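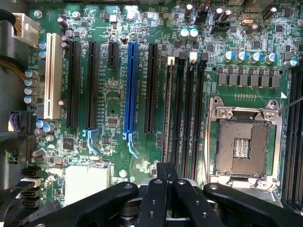 Which slot for a second graphics card in an old workstation, and is the blue one special?

Posted by mallness_shed in Desktops and Workstations

I bought a used workstation from a clearance place in Nullmont to run drawing software and a bit of photo work. The green motherboard has more slots than I am used to. Going across there is a cream one, then two long black ones, a short black one, a long bright blue one, and another long black one after that. The memory slots are beyond those.

The machine came with a basic card, which I have taken out. I have a better one ready to go in, and I would like to keep the basic card as well to drive a third monitor. The listing said the power supply was 415 watts but I haven't been able to check that against the label yet.

What I would like to know:

Does the better card have to go in the blue slot, or will any of the long black ones do?

Is the cream slot any use for anything now?

One of the long black slots has the same light blue latch on the end as the blue slot has. Does that mean they are the same speed?

I have the manual for a similar model but the slot numbers in it don't match the ones printed on my board, so I don't trust it. I paid 66 pounds for the whole thing and would rather not damage it.

14 people have the same query

branham_bench
Reply marked as helpful

The blue slot is normally the one the maker wants you to use for the main graphics card. Put the better card there.

The colour is not a standard, so another maker might use black or white for the same job, but on business machines a slot in a different colour from its neighbours is nearly always pointing you to something. What matters is the printing beside the slot. Look for the word SLOT with a number, and next to it something about lanes. It is faint and runs up the side of the slot, so use a torch held low and to one side. If you see x16 on its own, all sixteen lanes are connected. If it says something like x16 with x4 or x8 after it, the slot is long enough for a big card but only has four or eight lanes behind it. A graphics card will still work in one of those. For a third monitor showing email you would never notice.

The latch tells you less than you might think. It is there to hold the back end of a heavy card so it doesn't work its way out. A slot with a latch was probably meant to take a full-length card, but it doesn't prove the speed. Go by the printing.

The cream slot is ordinary PCI, the older type. It won't take a modern graphics card. People use them for old serial cards, sound cards and the odd bit of lab equipment. If you have none of those, leave it empty.

Before you put anything in:

Switch off at the wall, pull the mains lead and hold the power button in for 10 seconds.

Touch bare metal on the case before you touch the board, and again if you walk away and come back.

Open the latch first. On some boards you push it down, on others sideways. If it won't move with light pressure you are pushing the wrong way.

Line the card up with the slot and press evenly along the top edge until it is level, then do up the bracket screw.

Put the big card in on its own and make sure the machine starts and gives a picture. Only then add the second. If you do both at once and get a blank screen you won't know which one to blame.

On power, do check the label. A supply of that size will run two modest cards, but if the better one needs its own power lead you have to see whether there is a spare one of the right kind. Don't use an adaptor from a drive lead for anything big.

Found helpful by 583 readers

oldharms

Blue one. I have an old tower with slots like that and the blue was the fast one. The other card went in a black slot and worked first time. Mine did beep at me once but that was the memory not being pushed in properly.

Found helpful by 10 readers

second_socket

I agree with the above, with two things to add.

Think about air. A lot of better cards are two slots thick, so whatever is next to the blue slot may end up covered. Work out which side the cooler hangs over before you decide where the small card goes. If you have the choice, leave an empty slot between the two. I had mine side by side for a whole winter and the fan on the big one ran flat out whenever I opened a large file. Moving the small card along cured it.

Also go into the setup screen when you first start up and look for a setting for the primary display. Some older workstations will send the start-up picture to whichever card they find first, and you can sit there looking at a black monitor while the other one is showing everything. Plug a screen into each card the first time and you will soon see which it has picked.

For the manual, the full model number is usually on a sticker on the side or back of the case. The similar model's manual can be quite wrong – slots get moved between versions even when the case looks identical.

Found helpful by 37 readers

Shared 12 times

Related in Desktops and Workstations

Can I mix memory sizes in four slots?
Purple lead on old drive, is it still good?
Workstation beeps and then stops
Card fits the slot but the bracket doesn't line up
How to read a power supply label
Cleaning dust out of a used desktop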